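Gripper Comparison Work Package: Progress Report to the Hirwood Fund

Reporting period ending October 17, 2023
Prepared by: Manipulation Group, Tinditham
Grant line: Handling of Small and Deformable Items

1. Status

The work package is on schedule for bench testing and behind schedule for controller integration. Both gripper types named in the proposal have been mounted and run on the same arm. The parallel gripper set is complete. The linkage gripper set is complete for rigid items and partly complete for deformable items. Spending is within the approved budget and no change to the grant total is requested.

In this period 3641 pick attempts were logged. Of these, 991 used deformable items. A further 570 attempts were excluded from the comparison after a fault in the force log, described in section 4. The excluded attempts are kept in the archive and marked as such.

2. Bench setup

The bench follows the layout agreed at the start of the grant. The arm works over a curved table section, with adjoining tables used for item storage and for placement targets. Items are moved onto the work surface by hand before each block of attempts. The item set is kept small on purpose so that each item can be repeated often enough to give a usable failure rate.

Two changes were made to the setup after the previous report. Cable routing was revised so that the wrist can turn through the full range used in the test plan without the cable pulling on the arm. The rest height between attempts was also lowered, which shortens the approach and cuts the cycle time. Both changes were made before the first attempt counted in this report, so they affect the two grippers equally.

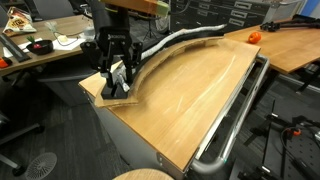 Calibration is run at the start of each working day and again after any gripper change. The procedure takes longer than planned. Most of the extra time goes into the tool center point, which has to be measured again whenever a gripper is removed and refitted. A keyed adapter plate has been ordered from Flutimmont and should remove the need for a full measurement. Until it arrives, gripper changes are limited to one per day, and the test blocks have been reordered to match.

3. Results to date

3.1 Parallel gripper

The parallel gripper performed as expected on rigid items with flat or slightly curved sides. Failures came mainly from poor alignment on approach and very few came from slip after closing. On round items the result depended strongly on the height of the fingers at closing. When the fingers closed above the widest point, the item was pushed down and then rolled away. A fixed height offset per item corrected most of these cases but has to be set by hand for each new item.

On thin plastic and other light, flexible items the parallel gripper was less consistent. It tended to close on a fold of material when one was present and to miss when the item lay flat. Raising the closing force had little effect on the miss rate.

3.2 Linkage gripper

The linkage gripper handled a wider range of shapes without per-item settings. Its fingers take up more room near the surface, and this limits how close it can work to other objects. In crowded layouts the approach planner rejected a large share of candidate grasps for this gripper that it accepted for the parallel type. The planner uses a simple box model of the linkage, and part of the rejection is likely due to that model being too large. A closer model is in preparation.

For deformable items the main question is how much of the material is held between the fingers once they close. The force log does not show this well, so these attempts are also reviewed from the wrist camera recordings. Reviewers mark each attempt as held, partly held or missed, using the last second before the lift command.
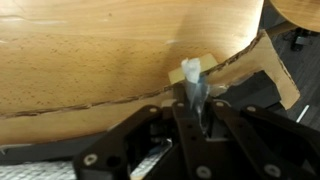 Review of the recordings is slower than the attempts themselves. The linkage covers much of the lower part of the camera view, and the contact point is hidden at some closing angles. Clear plastic adds to the difficulty because highlights on its surface can be mistaken for an edge. Where the reviewer cannot decide, the attempt is marked as unclear and left out of the rate for that item. A second camera angle would reduce the unclear group. We have tested a side position with a spare camera and will report on it next period.

3.3 Comparison

No overall ranking is offered at this stage. For rigid items in open layouts the two grippers are close, and the parallel type is faster per cycle. For deformable items the linkage type is ahead on the reviewed portion, but that portion is not yet large enough to support a firm statement. The final comparison will be given per item class, with the unclear attempts shown separately.

4. Problems and corrective action

Force log fault. The logging process dropped samples when the disk buffer filled during long blocks. The fault was found during a routine check of file sizes. Buffer handling has been changed and a sample count is now written at the end of each block.

Finger pad wear. Pads on the parallel gripper wore faster than the supplier's guidance suggested. Pads are now replaced on a fixed count of attempts.

Controller integration. The Abbasi controller has been installed but is not yet running in closed loop. Its force input expects a different update rate from the one our driver provides. A resampling step has been written and bench tested with recorded data. Live testing has not started. The delay stands at 2 weeks.

5. Plan for the next period

Repeat the excluded attempts with the corrected logging.
Finish the deformable item set for the linkage gripper.
Fit the adapter plate and measure repeatability across gripper changes.
Replace the box model of the linkage in the approach planner.
Start closed loop tests with the Abbasi controller.

6. Items for the funder

We ask for approval to move the unspent travel allowance to equipment, to cover a second camera and its mount. The total is unchanged. A written quotation is attached to the budget sheet. If approval is given in October, the camera can be in place before the repeated attempts begin. Otherwise those attempts will go ahead with the wrist camera alone.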